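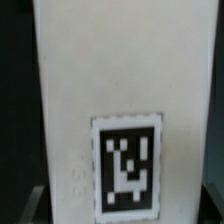
Eero Hämäläinen wrote in to say that he has stopped buying moisture absorbers for his storage closet altogether, and that leaving a gap behind everything did more for the musty smell than three seasons of refills. He keeps winter clothes and paper files in there, against an outside wall.

He has a point about the gap. A closet on an outside wall has one cold side, and anything pushed flat against it traps air that never moves. Pull shelves and boxes two inches off the wall. If the closet is too shallow for that, leave the bottom shelf empty and keep the door open for an hour in the evening.

Storing paper

Keep files off the floor. Two lengths of scrap lumber under the bottom row are enough. Don't use newspaper as a liner, as it holds damp and the ink comes off on light-colored folders. Rubber bands go sticky and leave brown lines, so use cotton string or a folded sheet of plain paper around each bundle.

Photographs should go in the bedroom or hall, never the basement or the attic.

Storing clothes

Wash everything first, including things worn only once. Body oil and sugar stains that don't show in May will be yellow by fall. Let wool air for a full day after it feels dry. Fold sweaters with the heaviest at the bottom and fill the container no more than three quarters.

Cedar blocks lose their smell in a season or two. Rub them with 300 grit sandpaper until the smell comes back, then wipe off the dust. They don't kill moths that are already in there. If you find larvae, put the garment in a sealed bag in the freezer for a week, then vacuum the shelf edges and the crack along the baseboard.

Checking for damp

A cheap humidity gauge is worth having. Set it on the middle shelf, shut the door and read it the next morning. You want it near 50 percent. A high reading on one rainy day means little, but high readings all week mean the wall needs looking at before you put anything back.

Mildew on a painted shelf comes off with dish soap and warm water. Dry the shelf with a towel and leave the door open overnight. Bare wood takes longer and may need a light sanding.

Labels

Write on masking tape with a permanent marker and put the tape on the short side, where you can read it with the door half open. Put the contents first and the season second. Old tape comes off with a hair dryer on low.

Last updated 5/4/18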